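Visit report: Skekton equipment workshop, Duggan
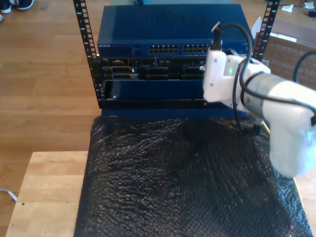 Photo: Gametti Technical Society

The Skekton workshop opened to visitors for one afternoon in November. It occupies a former seed store built in 1972 on Flillach Road, with 302 square metres of floor on one level. Small network racks are assembled and checked there before being sent to branch libraries and clinics.

The bench unit was an open-frame type on two black vertical rails, punched with rows of rectangular holes. A blue Netgear switch was fitted at the top, its Ethernet ports in two banks of two rows each. A black Dell chassis sat directly beneath, with a dark blue cover plate under that. The stack stood on black bubble wrap, which protects the table.

According to the workshop notes, 91 racks were sent out last year. Each has a job sheet with 9 checks, beginning with the rail fixings and ending with the labels. Cable length was discussed at some point during the tour, as short leads make it hard to draw a unit forward for repair.

The stores were seen last. Rails are kept by height, screws by thread. Parking is at the rear of the building and the entrance has one step. Tea was served in the packing bay at half past three.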